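Call for participants: fruit and snacking at home

Prevdale Food Study, Stostum

We are looking for 56 adults to take part in a study of how people eat between meals. It begins in September and runs for 3 weeks. You do not need any knowledge of nutrition, and you do not need to be trying to change your diet. People who rarely eat fruit are as welcome as those who eat it every day.

The study compares two ways of keeping fruit in the home. Half of those taking part will keep it in the fridge or a cupboard, and half will keep it out in a basket in the room where they spend most of the evening. You cannot choose which group you join. Places are given out by a draw once all the first visits are finished.
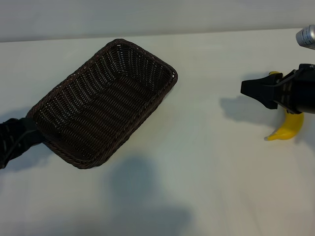
Both groups receive the same weekly delivery from Pawlak, the greengrocer on the Stostum road. It normally holds apples, bananas, pears and whatever else is in season. You may eat as much or as little of it as you like, and other people in the household may help themselves. We ask only that you write down what you yourself have eaten.

What you will be asked to do

Come to a first visit at our rooms in Prevdale, lasting 30 minutes. We will go through the consent form and ask about your usual meals.
Fill in a short food diary each evening. Paper and online versions are available.
Answer a phone call from us once a week, at a time you choose.
Come back for a last visit and hand in your diary.

There are no blood tests and you will not be weighed. We do not need to visit your home.
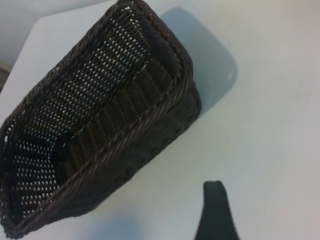 The study coordinator
Prevdale Food Study

I have run diary studies in the town before, and the question I am asked most often is what happens if you miss a day. Leave it blank and carry on with the next one. Please don't fill it in from memory later — a gap is easier for us to deal with than a guess. If you go away for a night or two, take the diary with you or tell us on the weekly call.

Who can take part

You should be 18 or over, live in Prevdale or Stostum, and expect to be at home for most of the study. We can take up to 2 people from the same household, who will be put in the same group.

We are sorry that we cannot include anyone who has a fruit allergy, has been told by a doctor to limit fruit, or works night shifts. If you are not sure whether this applies to you, ask us before filling in the form.
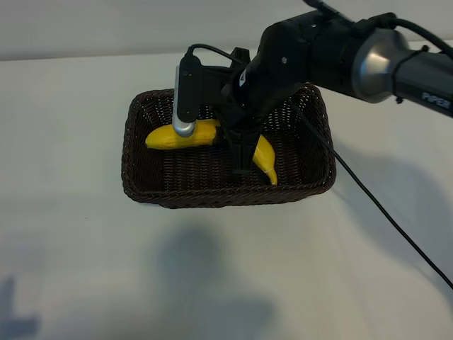
A yellow banana in a dark brown basket.

Payment and travel

You will receive a Bovik gift card at the last visit, and the fruit is yours to keep. Bus fares to both visits are paid back on the day, so please keep your ticket. There is free parking behind the building, but the spaces fill up by 9 am.

Your information

Diaries are marked with a number and kept apart from your name and address. Contact details are destroyed when the results have been sent out. You can leave the study at any point without telling us why, and you can ask for your diary back if you do.

How to apply

Forms are available at the front desk in Prevdale and at the library in Stostum. Return yours to either place, with a daytime phone number. We will ring everyone who applies — including those we can't offer a place — before the first visits start. If you need the form in large print, or would like someone to go through it with you, ask at the desk between 10 am and 4 pm.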